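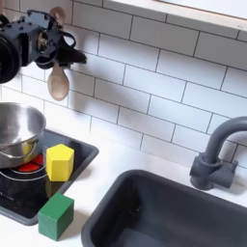
How do you teach a robot to use a spoon?

You may have seen a video of a robot tidying a kitchen and thought: brilliant, it can do my chores. Before you get too excited, ask one question. Was the robot deciding what to do, or was a person moving it?

Very often it was a person. There are two main ways of doing it.

Leading it by the hand

Some robot arms can be pushed about gently. The teacher takes hold of the arm and guides it to the spoon, over to the pot and back again. Sensors in the joints measure every bend and store it as a long list of numbers. Later the robot can play the list back.

Sounds clever? A music box can play back a tune too, and we don't say it knows any music. Move the pot a hand's width to the left and a robot that only copies will put the spoon exactly where the pot used to be.

Driving it from a distance

The other way is remote control, or "teleoperation" if you like long words. The teacher moves a controller, or wears a special glove, and the robot follows. Cameras record what is going on at the same time.

Rhiannon Meredith drives robots at a workshop called Tremar. Her practice job is a toy kitchen, with a pot, a wooden spoon and a few coloured blocks. "It's like picking up peas while wearing oven gloves," she says. "I can see the spoon but I can't feel it." On her first Sunday she tried the spoon job 344 times. Only 5 of those were good enough to keep.

Robot fingers have to come at a spoon from the right side, close by the right amount and not knock anything else on the way. You do all that while thinking about lunch.
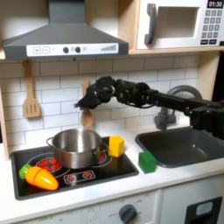 So does the robot learn anything?

A bit. If a computer is given lots of recordings, it can look for what the good ones share. The Tremar team used 754 in the end. After that their robot could often find the spoon when it had been moved a little.

"Often" is a slippery word, so we asked Ulla Dalen, who checks the results, what it meant. She said about two tries in every three, with that spoon, in that kitchen. What about a metal spoon? They hadn't tested it. What about a real kitchen, with steam and a cat? She laughed.

Questions to ask when you watch a robot video

Is there someone out of view with a controller?
Has the film been speeded up?
How many times did it go wrong first?
Would it still work if you moved things about?

If the video doesn't say, you don't know, and it's fine to say so.

Try it yourself

You need a friend, a scarf, a wooden spoon and an empty pan.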